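A Harvest Procession Grows in Skastness

The thirteenth Heritage Procession in Skastness brought 10 community associations to the harbour road on 6 September 2023, each walking behind its own banner. The event is organised by the Vutska Cultural Society, which was founded to keep the songs, dress and cooking of the town's settler families in public view.

Constanza Orellana, who chairs the society, led the walk with Sajib Wickramasinghe, the town's deputy mayor. They were followed by the Winum Pipe Band and by the children of the Siriwardena Dance School, who had been rehearsing since February.

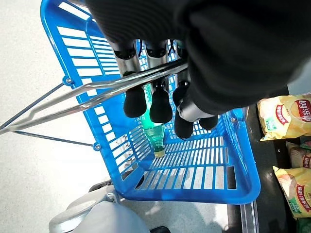

Music and Dress

Two associations took part for the first time. The Korean Friendship Circle, under Soo-ah Ma, presented a fan dance at the bandstand, and the Tamil Arts League performed a set of drumming pieces arranged by Kamrul Navaratnam. "Our older members sewed the costumes and our younger members wore them," Mr Navaratnam said. "Both groups had strong views on the hems."

The Ukrainian choir sang six songs, among them a harvest hymn last heard in the town at the opening of the old grain hall – a building many in the audience remembered well.

At the Tables

Food was served in the parish hall after the walk. Visitors were invited to pay by donation, with proceeds going to the society's language classes.
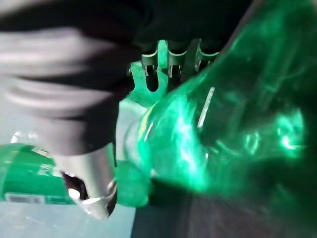
A green can and a green plastic bottle.

Sheldon Kowalchuk, the society's archivist, is now recording interviews with families who marched in the earliest processions. Those wishing to contribute letters, photographs or programmes may leave them at the Skastness library, where they will be copied and returned.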